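Demonstration sessions by headset: how many, and how consistent should they be?

Posted in Automation and Robotics by Kirstin Halliday

Our department at Skallik has been asked to prepare a set of demonstrations in which an operator, wearing a headset, guides a humanoid robot through simple desk tasks such as reaching for a box and moving it a short distance. We have completed 23 demonstrations since May. The resulting behavior is uneven: the hand approaches the box correctly in most trials and then closes too early.

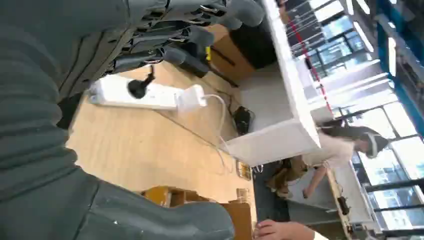 I would be grateful for advice on two points. First, is it advisable to record a larger number of short demonstrations, or to repeat the existing ones with greater care? Second, should the desk be cleared of everything unrelated to the task before each session? Our operators hold differing views, and the written procedure we inherited is silent on the matter.

2 replies

Lachlan Tennant

It is recommended that you review the existing demonstrations before recording any more. Early closing is very often present in the demonstrations themselves. An operator who cannot judge depth well through the headset will begin to close the fingers before contact, and the robot will learn to do the same. Play back all 23 at half speed and set aside those in which the fingers move before the hand has stopped. At Urquhart we discarded almost 30 in our first month for this reason.

With regard to the second point, the desk does not need to be cleared completely. Objects that will be present during normal use should be present during the demonstrations as well – otherwise the robot may perform well on a bare surface and poorly everywhere else.

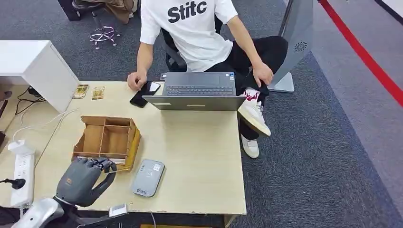 The starting position of the hand deserves more attention than the surroundings. Each demonstration should begin from a slightly different place, and the target should be moved between attempts. An open cardboard box with dividers is a reasonable choice of target, although the operator should decide in advance which part of it the fingers are to meet. Fingertips at the lower front edge call for a different motion from a grip on a side wall, and a set that mixes the two without any record of which is which will be difficult to use. Items such as a laptop or a phone may remain on the desk, provided that their positions are also changed from time to time.

Please also keep a written log of the operator for each session. Two people will rarely guide the arm at the same speed. 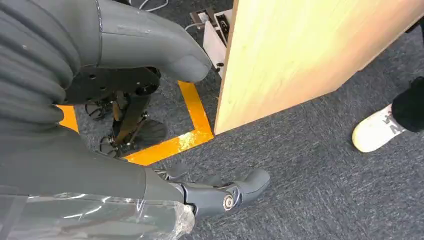
Operators should rest between sessions, as tired operators tend to shorten the approach. We ask ours to stop when they notice this themselves and to note the time in the log.

Blair Dow

Record more. We have 4000 and the closing problem went away. I cannot say at which point, as no one was checking. Agree about the log.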